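Sandoncombe Hockey Supporters Board > Rink and Home Games > New locker room doors and the walk-in for next season

puckdrop_939
I read in the club letter for May that the walk-in for home games will change. The players will no longer come past section 4. They will go straight from the locker room to the bench on the other side. I have had my seat in section 4 for many years and the fist bumps before the game are the best part of the evening for my daughter. Does anyone know if this is decided, or is it only a plan?

Neko
It is decided, as I understand it. The rink owner wants the old corridor for the new skate rental. I am sorry for your daughter, but I think it is a good change. Last season our guys had to walk 80 feet on rubber mats that are in very bad condition, and twice a skate blade was damaged before warmup. In the home game against Skotthorpe we started with our second goalie for this reason.

puckdrop_939
I remember that game, and we lost it because we took six penalties. The mats did not take the penalties.

blueline_bench
I agree with the first poster. We are a small club in a small league. People do not come to us for the level of play, they come because they can stand close to the players. If you take this away, you will see it in the attendance in winter.

Neko
With respect, I believe people come when we win. Two seasons ago we had the same walk-in and the stands were half empty until the playoffs.

Mac an tSaoi
I can add something about the building work. The plan was shown to season ticket holders at the rink, and there was also a 3D model on the screen.
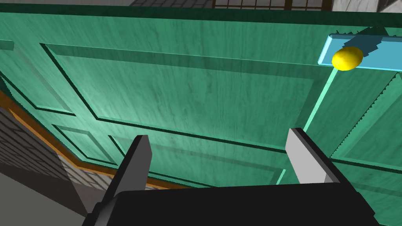
Green paneled door, close view

The color is close to our away jersey, so I like it. More important for this discussion: the same plan has a rail of 20 feet beside the new bench entrance, and children may stand there before warmup. It is on the side of section 9. You would need to walk around, but it is possible.

puckdrop_939
Thank you, this I did not know. Is the rail open for everybody or only for those with seats in section 9?

Mac an tSaoi
They said everybody, until ten minutes before the game. I did not see it in writing.

blueline_bench
Then I will believe it when it is in writing. We were also promised a second coffee stand and I am still waiting in the same line.

zamboni_left
Sorry to come in with another question – will the visiting team still use the old corridor? If the Skotthorpe players have to come through the skate rental with all the families there, I see a problem. Their fans like to stand near the door and shout.

Neko
The visitors get the small room by the ice machine, with their own gate. It is in the letter, second page at the bottom.

zamboni_left
I only got one page.

Neko
Then ask at the ticket window. They have copies and are open until 6 pm on practice days.

puckdrop_939
I will go there too and ask about the rail. If they confirm it, I will write it here. I still think section 4 should pay a little less next season, but maybe this is for another thread.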